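Hand-held gripper, ribbed fingers: grip is fine on boxes, slides on rounded things
Home builds > Grippers and end effectors
Started by tcunha_builds, 6 April 2022

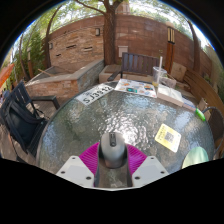

Mouse held between the magenta fingers, outdoor table.

tcunha_builds wrote:
Second version of my hand-held gripper. The fingers are flexible prints with fine parallel ridges on them. They bolt to the two light-gray plates, three screw holes per plate, and the plates are angled inward like a V. A trigger in the handle pulls both sides together through a cord and a return spring.

What works: boxes, card packs, anything with flat sides. A computer mouse holds if I get the fingers on the sides and squeeze hard.

What doesn't: anything that tapers toward the top. The fingers push it down and out and I end up chasing it across the table. Glass tables are the worst for this.

I want to fix the grip before I put a motor on it. The motor I have is a surplus Daltari gear motor and it doesn't pull as hard as my hand does. Should I go softer on the fingers, or change the angle of the plates?

Remedios R wrote:
Softer. I went through the same thing last year. My first set was too stiff and only touched at one or two spots. When I thinned the ribs the fingers started to wrap. What wall thickness are you printing?

tcunha_builds wrote:
2 mm walls. I haven't tried thinner. My printer strings badly with flexible filament and the thin parts come out with holes in them.

balta_alcaraz wrote:
I disagree with softer. If you thin the walls you lose squeeze, and you've already said the motor is weaker than your hand. I would change the plates first. With the plates in a V the tips meet before the base does, so anything thick gets held by the ends of the fingers only. Print a pair with less angle and try the same objects. It's a cheap test.

Remedios R wrote:
The tips meeting first is what you want for small parts. If he flattens the plates he won't be able to pick up a screw.

balta_alcaraz wrote:
He didn't ask about screws.

tcunha_builds wrote:
I do want small parts eventually, but not this month. Mugs and fruit come first.

P. Manzano wrote:
Before you reprint anything, try a skin on the fingers. I cut strips from a rubber kitchen glove and glued them over the ridges with contact cement. Let it dry overnight with the gripper open. Smooth plastic shells are hard for bare printed ridges. My build is on here under "Flandovska arm" if you want the cement I used.

Also check your cord. If it stretches you lose force at the fingers and blame the fingers for it. Mine was braided nylon and it was terrible. I changed to fishing leader.

tcunha_builds wrote:
Cord is nylon. I'll change it. I have leader in the garage.

petronella_j wrote:
Those of us at the Prusteck shared shop built 6 of these for an evening class in March, with the same kind of plates. Two notes.

The screws work loose. Put a washer under each head and use thread locker, or nylon nuts if you have room behind the plate. A finger that rocks on its plate feels the same as a soft finger, so tighten everything before you decide anything about stiffness.

Second, measure the pull. We hang a luggage scale off a loop held in the fingers and write down where it slips. Without that we argued all evening.

balta_alcaraz wrote:
Agree on measuring. I still say plates.

tcunha_builds wrote:
Did the washers and the cord tonight. One of the screws on the left plate turned a half turn by hand, so petronella was right about that. Scale reading before any changes was 400 grams on a strip of smooth plastic. I'll post the new number when I've done it a few times, the first tries were all over the place.

P. Manzano wrote:
Use the same strip every time and wipe it down with alcohol. Skin oil changes the reading a lot.

Remedios R wrote:
And pull in the same direction. Straight out from the fingers, not sideways.

tcunha_builds wrote:
New cord and washers: 57 percent better on the same strip, wiped each time. No change to the fingers or the plates yet. It still pushes tapered things out, so the shape problem is separate from the force problem.

Printing plates with less angle next. If those don't do it I'll try the glove rubber, and thin walls last, once I've dried the filament.

balta_alcaraz wrote:
Good. Keep the old plates, you may want them back for small parts.

Remedios R wrote:
You will want them back. Post the file for the new ones when you have it. I'd like to try them with my thin fingers.

tcunha_builds wrote:
Will do. They're on the printer now.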